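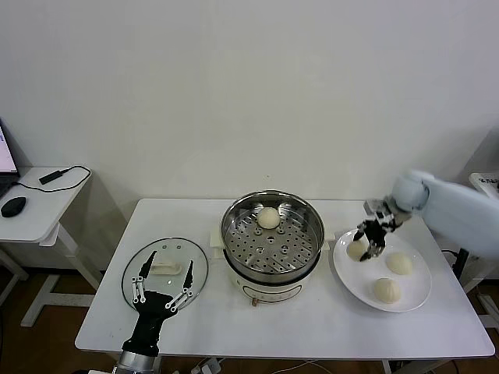

Steamed buns, one in the steamer basket, lid on the table

Gallardo House Residents' Association
Minutes of the September meeting, held in the ground floor common room, start 7:05 p.m.

Present: 23 residents and the representative of Jarero, the managing company. Apologies were received from the two households of the top floor, east side.

1. Minutes of the last meeting
The minutes were read and accepted with one correction. In point 4 it was written that the side gate closes at 10 p.m. The correct time is 11 p.m. The correction is made in the copy on the notice board.

2. Matters from last time
The lamp at the bicycle room is replaced. The lamp at the back stairs is also replaced, but it stays on all day. Jarero will send the electrician again and there will be no second bill for this.
The letter to the owner of the neighboring lot about the broken fence was sent. No answer came until today. The secretary will send it one more time, by registered mail.

3. Water pressure
Residents on floors four and five report that the water is weak in the morning, mostly between 6:30 and 8. The representative of Jarero explained that the pump was checked in spring and no fault was found at that time. Several residents did not agree that a check in the afternoon can show a problem of the morning. After some discussion it was decided that the technician must come before 7 a.m. Jarero will give notice of the visit at least two days before, so that someone from each of these floors can open the door.
One resident asked if the filter in each apartment may be the cause. The representative said it is possible in old kitchens. A paper with instructions for cleaning the filter will be put in the mailboxes.

4. Courtyard
The offer from the Werkolthorpe garden company was presented. It is $314 for cutting the two large trees and taking away the branches. A second offer, from a firm in Cliltham, is $300, but the branches would stay in the courtyard and we must remove them ourselves. The meeting preferred the first offer. Vote: 19 in favor, 1 against, 3 did not vote.
The resident who voted against asked to write down that in his opinion the tree near the wall is healthy and should not be cut so short. The company will be asked to cut it less on that side.
The bench is loose in its left leg. Until it is repaired, please do not sit on it with children.

5. Laundry room
The new sign-up sheet was discussed for a long time. Some residents write their name for the whole Saturday -- this is not allowed. One household may take two hours in a row, and more only if the next line is still empty on the same day. The old sheet will be removed.
The dryer takes coins but sometimes does not start. Please write the time and the amount in the notebook on the shelf. Money is returned once a month.

6. Shared kitchen and the autumn evening
The use of the shared kitchen will stay free for residents. It must be left clean by 10 p.m., and the trash must be taken down on the same evening. Small electric pots and steamers may be used on the table, but please plug only one appliance in each wall outlet.
For the autumn evening it was proposed that every floor prepares one kind of food. Floor two offered steamed buns, floor three soup. The other floors will tell their choice to the secretary before the end of the month. The association pays for drinks and paper plates.

7. Money
The balance of the small cash is $193. The receipts were shown and passed around, and there were no questions. The gardening will be paid from the main account, where Jarero keeps the books.

8. Other
A stroller was standing again in front of the fire door on the first floor. The representative of Jarero reminded everybody that this door must be free at all times.
It was asked if the meeting can start later, at 7:30 p.m., for those who come from work. The proposal was accepted for the next meeting as a trial.
A key with a green tag was found near the mailboxes. It is with the secretary.

The meeting was closed at 8:50 p.m.

Minutes written by the secretary. Corrections can be given in writing until the next meeting.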